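Visit to the Rinero print and bindery works

Twelve of us made the trip out in March, leaving the library car park at 7:40 and arriving in time for tea and a short safety talk. Closed shoes were compulsory and long hair had to be tied back. 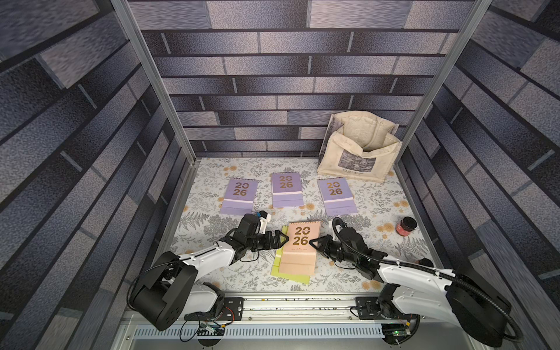
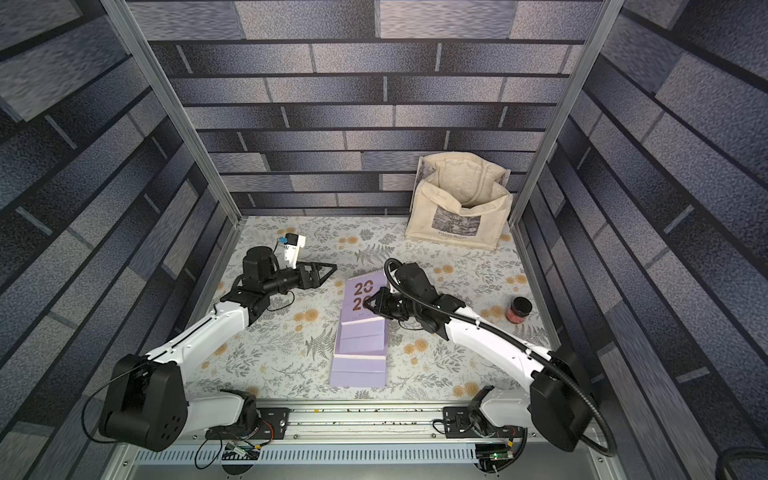
Lavender desk calendars for 2026, standing in the first picture; one lying flat in the second.

Paper and Book Arts Group – Visits

Our guide was Darlene Tremblay, who runs the finishing floor. She started us in the paper store, which is kept at a steady humidity because sheets that take up moisture will curl on the press. Pallets sit for a day or more before they are opened. The smell in there is quite strong.

The press hall was louder than most of us expected and we were given earplugs. A job for a garden society was running, and Man-sik Jeon pulled sheets at intervals to check the colour against a signed proof under a grey-walled viewing booth. He let us try with a loupe. Wanda Piątek picked a slight shift in the magenta before he pointed it out, and was pleased with herself for the rest of the morning.

Binding took up most of the visit. Small runs, anything under 1,000 copies, still go through a hand-fed punch that takes a lift of 40 sheets at a time. Spiral work is done at a separate bench, where the coil is wound through and the ends crimped. Section sewing is on an older Flevel machine that they keep going with parts from a second one out the back. Darlene said the covers cause more reprints than the pages do – mainly scuffing on dark solids.

Lunch was sandwiches in the staff room. Offcuts were on sale by the bag and several people bought more than they could comfortably carry.

The stairs to the mezzanine are steep and there is no lift, so anyone going on the next visit should let Fiona Moffat know beforehand if that is a problem. Bring a jumper for the paper store.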